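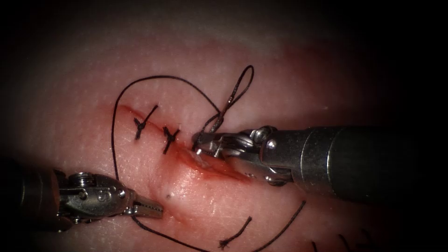

Start in the middle of the cut and halve the gaps from there, a reader from Flarstead wrote to us in January, adding that working from one end had always left her with a pucker at the other. Plenty of teachers would agree with her. Plenty of others start at one end and keep going, and their rows look fine too.

The interrupted stitch is the first one most students learn. Each stitch is placed, tied and cut on its own, so a bad one can be taken out and the rest stay put. It takes longer than a running stitch. It also shows up every mistake in spacing, and for a beginner that is a good part of its use.

Practice: One Stitch at a Time
7 February 2019

Pads have come a long way from pigs' feet and bananas. The ones sold now are soft and skin-colored, with pores and creases pressed into the surface, and a good one will hold a needle track without tearing. Mutodow sells a plain pad for $20. Khoury makes a layered one that costs more and has a firmer base, so the top layer moves a little when you pull on it. We used both over the winter. The cheaper pad is softer and forgives a shallow bite. The Khoury pad does not, and the thread cuts straight up through it if you take too little.

Whichever pad you buy, you will ruin the first one. Draw your lines before you cut, leave a finger's width between them, and keep the edges for knots.

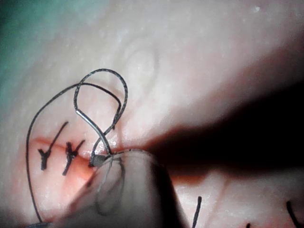
By Renata Oskey

Most of the trouble is in the thread. It comes off the packet with a memory and wants to go back to the shape it was stored in. Pull it gently through your fingers a couple of times before the first stitch. If a loop stands up and crosses over itself, open it before you tighten anything. A twist pulled down hard becomes a knot you did not ask for, usually halfway along the strand.

Black thread is best for learning. You can see which way each throw is lying, and a granny knot is easy to tell from a square one. The skills course at Nillatton asks for 100 square knots on a piece of cord before anyone picks up a needle, which sounds dull and is.

The needle is curved and wants to travel on its curve. Hold it in the jaws well back from the point, go in straight down, and turn. Pushing it forward like a sewing needle bends it and drags the edge of the cut. Let it come up where it wants to the first few times, then adjust.

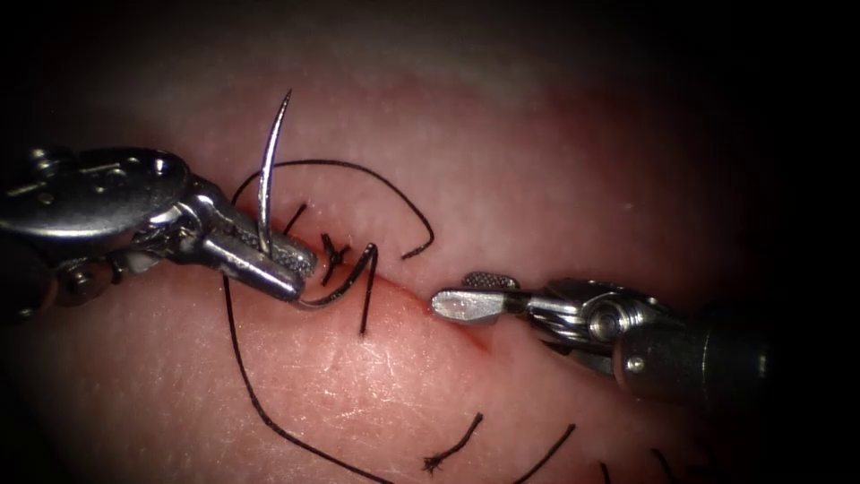 Curved needle and black thread above the incision on a pink practice pad.

Tighten until the edges touch, then stop. Overtightening is the most common fault on the pads sent in to us. The edges roll under, and on skin that would heal as a ridge. Trim the tails short but leave enough to grip, as you would if the stitch had to come out later.

Short sessions work better than long ones. One line of stitches, a look at the spacing, another line.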